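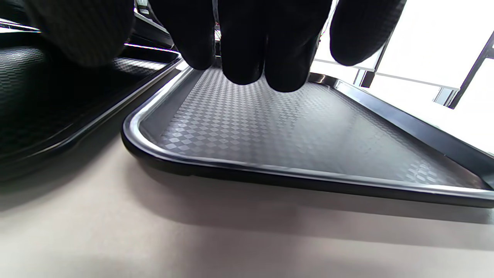 Will the Sirkau canteen stay open while the kitchen drains are replaced?

The servery will stay open for cold food and hot drinks throughout. Hot meals will be cooked at Sallitz and brought over for the lunch sitting only, and breakfast will be suspended until the works are signed off.

# Canteen Users' Group, Sirkau and Sallitz sites

**Minutes of the meeting held on December 4, 2025, Sirkau, ground floor meeting room**

Present: representatives of Site Services (chair and minutes), Finance, Health and Safety, both staff councils, and the contract caterer, Hervieu.

Apologies: Procurement; the Sallitz night shift representative.

## 1. Minutes of the previous meeting

Agreed as accurate with one correction. Under item 4, "dishwasher" should read "glasswasher". The dishwasher was not discussed.

## 2. Matters arising

2.1 Extraction hood, Sallitz. The replacement filters have been fitted. Hervieu reported that the fan still trips on the high setting. Site Services has asked the electrical contractor to check the isolator. Open.

2.2 Labelling of allergens on the salad bar. Printed cards are now in use at both sites. Health and Safety inspected Sallitz without notice and found two cards behind the wrong dish. Hervieu has changed the opening checklist so that the cards are checked after the containers go in, and again after any refill. Closed.

2.3 Noise from the chairs at Sirkau. Felt pads were tried on one row of tables and came off during floor cleaning. Push-on rubber feet to be priced. Open.

## 3. Kitchen drains, Sirkau

3.1 Site Services presented the survey. The run from the pot wash to the grease trap has a back-fall over part of its length and holds standing water. The trap itself is sound and will be kept. The pipework under the preparation area is to be broken out and relaid to a proper fall.

3.2 The kitchen will be out of use for 18 working days. This includes curing time for the floor but no allowance for anything found under the slab. Finance asked that any extension be reported on the day it becomes known and not held over to the next meeting. Agreed.

3.3 Hot food will leave Sallitz in insulated boxes. Hervieu will record the core temperature on loading and on arrival. Anything that arrives below the limit in the food safety plan is to be thrown away and not reheated, as the servery at Sirkau has hot holding but will have no means of reheating during the works.

3.4 The menu during this period will be limited to two hot dishes, one of them without meat. Fried food will not be offered. The Sirkau staff council asked whether chips could be supplied on one day a week. Hervieu advised that they do not travel.

3.5 Dirty crockery. The pot wash will be isolated, so crockery will have to be returned to Sallitz in the same van. Health and Safety will accept this provided clean and dirty loads are kept in separate lidded crates and the van floor is washed down between runs. The alternative, disposable plates, was costed and rejected by both staff councils.

3.6 Start date. The contractor has offered a start in June. Finance would prefer an earlier date within the current budget year. Site Services noted that an earlier start would overlap with the boiler inspection, when Sallitz also loses its hot water. June was agreed.

## 4. Meal numbers and prices

4.1 Hervieu reported 2315 hot meals served across both sites in the last accounting period, of which 354 were at the Sallitz late sitting. The late sitting covers its food cost but not its labour.

4.2 Finance proposed closing the late sitting and putting in a vending machine. The Sallitz staff council objected. The shift pattern gives no other break long enough to leave the building, and the nearest shop is shut by that time. Hervieu suggested keeping the sitting with one member of staff in place of two, with the food portioned in advance. To be tried until the next meeting. Finance's proposal is deferred, not withdrawn.

4.3 The price of the main meal is unchanged. The price of soup with bread will rise from the start of the next accounting period. Hervieu is to put up a notice at the tills at both sites at least two weeks beforehand.

## 5. Payment cards

5.1 The Fenis card readers at Sirkau continue to drop their connection at busy times. The log supplied by Hervieu shows 283 failed transactions over the same period. Most went through on the second attempt. Where they did not, the till operator wrote the amount in the paper book.

5.2 Finance has compared the paper book with the card accounts and cannot match every entry. Staff numbers were left out in several places. From now on no entry is to be made without a staff number.

5.3 Site Services believes the fault lies in the network point behind the second till and will have it moved to a separate circuit. If failures continue after that, the supplier will be asked to attend.

## 6. Crockery, cutlery and trays

6.1 Teaspoons are again short at Sirkau. A collection box will be left in each kitchenette for one week. No questions will be asked about the contents.

6.2 Trays. Stock is sufficient at both sites. Stacks are being put out wet at the start of the lunch sitting, which leaves water on the tables and makes the trays stick together. Hervieu is to rack them on edge to dry before stacking. Cracked trays are to be withdrawn at the dishwasher and not returned to the stack.

6.3 The staff councils asked for a second return trolley near the side door at Sirkau. Health and Safety will not agree to a trolley on the escape route. An alternative position beside the pillar is to be measured.

## 7. Any other business

7.1 The water dispenser at Sallitz has a slow flow. Filter to be changed.

7.2 A request for oat milk at the coffee machine was noted. Hervieu can supply cartons at the counter. The machine itself cannot take a second milk line.

7.3 The suggestion box at Sirkau has no key. Site Services to find it or drill out the lock.

## Actions

| Item | Action | Owner |
|---|---|---|
| 2.1 | Check isolator on extraction fan | Site Services |
| 2.3 | Price rubber chair feet | Site Services |
| 3.3 | Issue temperature record sheet | Hervieu |
| 3.6 | Confirm June start with contractor | Site Services |
| 4.2 | Run late sitting with one member of staff and report costs | Hervieu |
| 4.3 | Display notice of soup price | Hervieu |
| 5.3 | Move network point at second till | Site Services |
| 6.2 | Dry trays before stacking | Hervieu |
| 6.3 | Measure space beside pillar | Health and Safety |
| 7.1 | Change dispenser filter | Site Services |

Next meeting: at Sallitz, date to be circulated with the agenda. Items for the agenda to Site Services in writing.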